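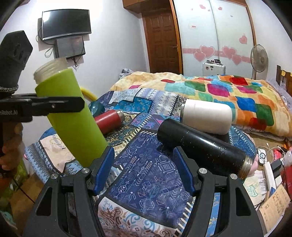

Wednesday, January 17, 2024 – county minutes archive, scanning and tagging

Good day today! The Lolside council minutes are all in. Every page from the first box is scanned, named and searchable, and I finally got to type "culvert" into the search bar and watch six years of arguing come up in order. I may have cheered a little.

Page count for the box: 2000, including the blank backs, which I'm leaving in so the numbering matches the paper. Please don't delete them, whoever picks this up next.

OCR settings
Went up to the higher resolution for the carbon copies and it made a huge difference. The vote tallies used to come out as mush (every "nay" turned into "hay" or "may"), and on the test batch of 80 pages only 2 still need fixing by hand. Both are the same zoning hearing, typed on what must have been a very tired ribbon.

Tagging
Roll-call votes now get their own tag, separate from voice votes. This is the part I'm most excited about – you can pull up one ward's seat and read how it voted on every bond issue, start to finish. The Fudine annexation fight is wonderful reading this way. The same seat votes for it, against it, to table it, and then for it again, all before the July recess.

Still messy: motions that were amended on the floor. The clerk wrote the new wording in the margin and the software reads it as part of the next item. For now I'm tagging these "check margin". There are 42 of them so far.

Baumgart and Radine
Baumgart's minutes are bound, so they'll need the cradle and a lot more patience. Radine sent loose sheets, already sorted by meeting (thank you, Radine!!). Doing Radine first.

To do
– re-scan the two bad zoning pages
– write down the file naming rule and tape it by the scanner
– ask whether closed-session summaries can go in the public set, hold them back until we hear
– order more of the acid-free folders, the legal size ones this time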